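Momine (music)

Momine is a style of dance music played on a two-string lute, a pair of hand drums and, nowadays, a good deal of electronic keyboard. It comes from the farming villages around Udville, where I grew up, and I've been looking after this entry long enough that I've stopped pretending to be neutral. I'll keep the facts straight, but you'll hear me in it!

The word means something like "carry it back" in the old local speech, and it was first used for the songs people sang on the walk home from market. There was no stage and no band. One person began a line, whoever was behind them answered, and the tune went back along the road until it had changed so much that the people at the tail were singing something else (my grandmother swore the tail always had the better version). You can still hear this in modern Momine, where the chorus comes in late and slightly different each time.

Origins

Older people in Udville will tell you the style is as old as the town. I can't prove that, and neither can they. What we do have is a songbook, copied out by hand and kept in the library there, with 321 verses in it and hardly a note of written music. Most are about crops, debts, weddings and rivers. A fair few are insults aimed at the next village, and those are the ones everybody still knows by heart.

The lute came in later, brought by travelling players who stopped for the harvest fairs. It has a short neck and a skin front, and it buzzes, which is on purpose: a small metal ring is tied under the strings, and a player without the ring will be told about it. The drums were there already, one high and one low, and are played sitting down by a single drummer.

How it sounds

If you've never heard any, start with a slow one. The lute plays a short pattern over and over, the low drum falls just behind it, and the singer comes in wherever they please. Fast Momine is for dancing and can be hard going on a first listen, as the two drums seem to be arguing with each other. Stay with it! After a few minutes your feet sort it out before your head does.

Songs are long. A wedding version can run past twenty minutes, with room left for the singer to call out guests and praise them (or tease them, depending on what they've put in the bowl). Recorded versions are cut down a lot, and I do miss the teasing.

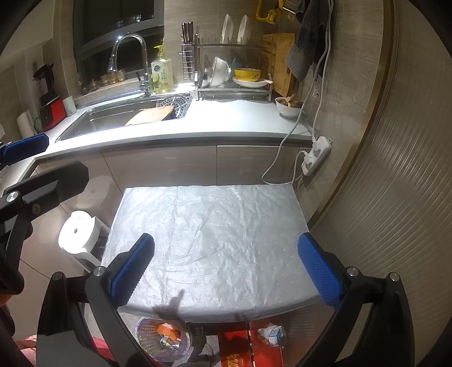
This page was last changed on Friday, July 19, 2019.

The cassette years

Momine left the villages on tape. A small label called Tekin set up behind a radio repair shop in Udville and began recording bands in a single room, one take each, with the door shut and the traffic coming through anyway. The first Tekin cassette was a run of 400 copies, sold mostly from bus windows. It was gone in a fortnight, and the label spent the rest of that year trying to keep up.

Those tapes changed the music more than people like to admit. A side of a cassette only lasts so long, so singers learned to get to the chorus sooner. The lute was recorded very close and very loud, and once listeners had got used to that, live players had to be loud too. Tekin also brought in the keyboard, first to cover for a drummer who didn't turn up, and after that on nearly everything.

Abroad

The group that took Momine overseas was Winix, a seven-piece from the east side of town. Their first tour was a shoestring affair of small halls and student bars, and they came home owing money. The second went far better. The biggest night was a sit-down concert hall with 1,672 seats, all of them sold, and by the third song hardly anyone was using theirs. I have a bootleg of it with a very loud cough all the way through, and I wouldn't swap it for a clean copy.

Not everyone at home was pleased. Winix sang some of the old market verses in English, and there were cross letters in the paper for weeks. I was on the cross side at the time and I've come round since. The English verses are clumsy, but they got people asking for the originals.

Momine today

Every May there's a festival on the football ground at Udville, with a prize for bands and another for solo lute. Entry is open to anyone who can play three songs from the songbook, and last time I went there were 100 names on the list for the solo prize alone. Younger acts mix in rap and programmed drums, and some of them drop the buzzing ring altogether. I'd put it back, but then I would.

Tekin still trades, mostly online, and has begun putting the old cassettes out again with the hiss left in.

Reader comments

lutefan_east: Lovely page. The low drum isn't always behind the lute though, in our village it goes in front. Might be worth a line?

Marrowfield: Came here after hearing Winix on the radio. Which tape would you start with?

oldbusroute: I bought one of those first cassettes from a bus window!! Played it till it snapped.

quietdrum: Please add something on the women's wedding songs, they're half the songbook.

Related pages

Udville harvest fairs
Tekin (record label)
Winix discography
Two-string lutes
Market songs and walking songs
Hand drums played in pairs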